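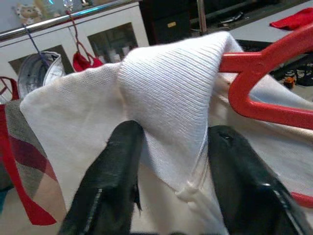
White knit on the red hanger, the ribbed band is folded over the top

kukatwood_lane
Posts: 16
Hello all. I have a question about knitwear and hangers. My wardrobe came without shelves, only a rail, so everything must hang, also the knits. The white one in the picture is my problem. When I hang it in the normal way by the shoulders, after a week I get two small points, like it has horns. So now I fold it over the hanger, half in front and half behind. Is this good for the ribbing, or do I make a new problem? The hanger is plastic with a thick flat arm, from a set I bought at Drasach.

Leckie
Posts: 3931
Folding over is the right idea, but I would not put the ribbed part on the top. Ribbing is the stretchy part, and if it lies across the hanger with the weight on both sides it will slowly become wide. Put the smooth part there and let the ribbing hang at the bottom.

pegs_and_rails
Posts: 935
I don't agree with hanging at all. Knits go flat in a drawer. My mother taught me so and I have cardigans older than my children.

kukatwood_lane
Posts: 16
I understand, but as I wrote, there is no drawer. The room is small and the bed stands on the only free wall.

pegs_and_rails
Posts: 935
Then a box under the bed. I use the Bumico ones with a lid. Two of them hold all my winter things.

moth_watch
Posts: 212
Please be careful with boxes under the bed if the floor is cold. I had this in my last flat and in March everything smelled like a cellar. On a rail the air can move. For me this is more important than a perfect shoulder.

Leckie
Posts: 3931
One more thing. I see in the picture a small white twisted bit hanging out below the end of the ribbed band. It could be a piece of seam or a loose loop, I can't tell. If it is a loop, don't cut it! Take a blunt needle and pull it through to the inside. If you cut it, you can get a hole at the next wash.

kukatwood_lane
Posts: 16
Thank you, I did not notice it. I will look this evening when I have better light. I wanted to take the scissors for sure.

ironing_pile
Posts: 88
About the hanger: a flat plastic arm is slippery with some yarns. I wrap mine with a strip of old cotton T-shirt, 2 turns and a few stitches. It looks a little poor but the jumpers stay in their place. Also give them more space on the rail. Yours hangs over that plaid thing next to it, and buttons or zips of a neighbour can catch the knit. I don't know what yours is, but I keep my knits together at one end and the shirts at the other.

moth_watch
Posts: 212
The strip helps, I can confirm. Only wash it sometimes, it collects dust.

pegs_and_rails
Posts: 935
All this sewing, and a box costs less than a sandwich. But do as you like.

Leckie
Posts: 3931
A box also has to be pulled out every morning. Not everyone has the back for this.

kukatwood_lane
Posts: 16
I turned it now so the smooth part is over the top, and I moved it to the end of the rail. I will try the cotton strip for the heavy ones. Does anybody know if I can fold it damp over the hanger after washing, or must it first dry flat?

ironing_pile
Posts: 88
Dry flat first, on a towel. Wet knit is heavy and you would get a line across the middle which does not go out with steam so easily.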